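Setting up your Bilon heat wrap

Section 3: First session at home

I wrote these steps for my own clients at the Prullivthorpe clinic, after the same questions kept coming up at the front desk. They cover the Bilon wrap with the Pusance controller. If you've got the older Shih controller, the buttons are in a different spot but the order is the same.

1. Lay the wrap flat on a bed or couch, soft side up, and smooth out the creases. I do mine on the ironing board, which is a good height if bending is what hurts.

2. Push the plug into the controller until it clicks. You'll feel it more than hear it.

3. Hold the power button for 3 seconds. It starts at 39 degrees every time, even if you had it hotter yesterday.

4. Wrap it over a thin cotton shirt and do up the strap. You should be able to slide a flat hand underneath — any tighter and you'll be fiddling with it all night.

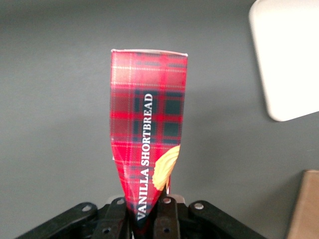
5. Leave it on the lowest setting for your whole first session, please! I know it feels like nothing for the first few minutes. Give it time to soak in before you decide it's too cool.

6. Next time, if your skin looked normal afterwards, go up one step. The top setting is 44 degrees, and I hardly ever use it on my own back.

Note: the timer switches the wrap off by itself. To run it again, let it cool right down first, then start from step 3.

Caution: don't sleep in it, don't lie on top of it, and don't use it over numb skin, broken skin or a fresh injury. If you're pregnant or have diabetes or poor circulation, check with your doctor before you start.

Caution: error 81 means the plug isn't seated. Switch off at the wall, then go back to step 2. If it comes up again, stop using the wrap and bring it in to me.

Cleaning and storage are in Section 4.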